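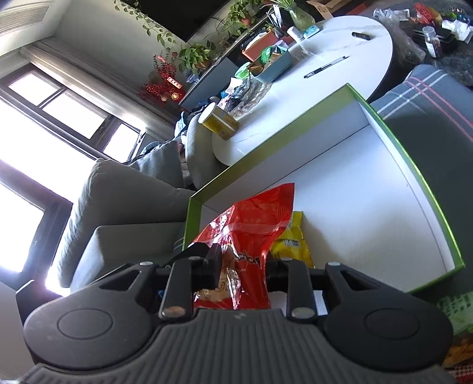

Figure 3. A coffee table in use as a snack station: a red snack bag and a yellow packet in a white box lid with a lime-green rim, with a pen, a tin and an organiser tray on the same surface.

2021-01-06
By Dirk Timmermans

4.2 Lids, trays and the drift of small things

I came into this part of the study expecting to write about cupboards. Cupboards are where people say their food lives, and when I asked the Skadbridge households where they kept their snacks, nearly all of them pointed me to the kitchen. Then we'd sit down on the sofa to do the interview and the chips would be right there at knee height.

So this section is about coffee tables, and mostly about the stuff people use to hold other stuff on them. I've been calling these things "corrals" (my supervisor hates the word, but it has stuck). A corral is any shallow container with an open top that lives on a shared surface. Some are bought for the job, like the light blue organiser tray in Figure 3, which has an orange container and a mix of small green packets in it. Others are borrowed from something else. The box lid in the same figure is my favourite sort - it has a rim, it's light, and you can carry the whole lot off to the kitchen when visitors come.

Verhoeven's earlier work on hallway bowls argued that a container on a shared surface works as a kind of promise to sort things later. I like that idea a lot, but I don't think it fits food very well. The people I talked to weren't planning to sort their snacks at all! They wanted them close by and they wanted the crumbs kept in one spot. One woman told me her lid was "basically a plate that doesn't need washing", and I've yet to come up with a better definition.

What does seem to drift is everything else. Pens, tins, small boxes and plastic bags settle in the open space beside the corrals, and they tend to stay there between visits. I went back to each home after up to 50 days, and the loose items had usually changed places while the lids and trays had hardly moved. The round or oval tables were the messiest on this measure, maybe because there's no corner to push things into, though I'd want a bigger sample before leaning on that.

A word on the neighbouring furniture. In quite a few of the living rooms the TV cabinet was kept for plants and ornaments, and the sofa took the clothes. The coffee table was left with the daily load. I coded 355 small items across both rounds of visits using the Plamska sorting sheet, and the category I struggled with most was packaging, which I come back to in section 4.3.

Reader comments

Grernard: Enjoyed this one. Did you code a lid as packaging or as a container? We had the same headache with shoe boxes.

Dirk Timmermans: Container if anything was sitting in it, packaging if it was empty. Not perfect - 2 of them changed category between visits.

tealeaf_k: Reading this with a biscuit tin lid full of mandarins in front of me.

Recent items

Hallway bowls revisited
Where do the remotes go? Notes from Skadbridge
The Plamska sorting sheet: a short guide
Plants on TV cabinets (September)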